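Speaker notes: "Leave the table clear" (lunch talk, 6/22/18)

Wait for people to sit down. Water in hand, clicker in pocket. Skip the title slide if we're running late.

Hi everybody! So I've been looking after shared rooms at Carrillo for five years now, and I want to talk about the least exciting thing in the building, the meeting table. I love meeting tables. I have opinions on them (ask me about round ones later, we'll be here till dinner).

Start with the January story. We had 29 people booked into the big room for the Pimby kickoff, and when they walked in, the table was covered. Old handouts, cups, a stapler, somebody's scarf. The first ten minutes went to picking things up and asking "is this yours?" I stood in the doorway cringing. Pause here, people usually laugh because it's happened to them.

After that I started paying attention to what gets left behind, and it's mostly paper and drinks. Paper is the worst! Once a sheet is lying on a table, people will walk past it for weeks, because it might be important to somebody.

Next two slides, don't rush them.
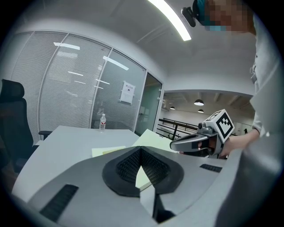 Paper, a water bottle, a white table with blinds behind it.
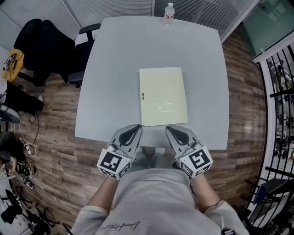

Question I always get: what do you do with papers when you can't tell who left them?

Put them in a folder by the door, write the date on the front, and keep them for two weeks. If they haven't been claimed by then, they go in the shredder bin. I've done it this way since the Rivix move and I've had exactly one complaint, over a lunch menu.

Back to the main thread. My routine, and please steal it:

Drinks first. Open bottles go to the kitchen, sealed ones go back on the shelf.
Then paper, all of it in one pile. Don't read it, you'll never finish.
Then wipe. A damp cloth is fine on our tables, go easy on the spray.
Chairs last, pushed in close so people can get past.

Mention cables here if there's time. We got a cheap label maker from the supply closet, and now every power strip says which room it belongs to. (Bring the label maker? It's a hit with the Ravar folks, they passed it around the whole time.)

Money slide. We spent $3,000 on storage for the shared rooms, and if I did it over I'd buy fewer cabinets and more open shelves. People put things back on a shelf they can see. Cabinets just fill up with mystery boxes, and I'm still emptying the one by the elevator.

If somebody asks about booking rules, send them to the sign-up sheet and keep moving, that one eats the whole Q&A.

Last slide is just my extension. Leave it up while they get their sandwiches, and remember to take my own cup with me.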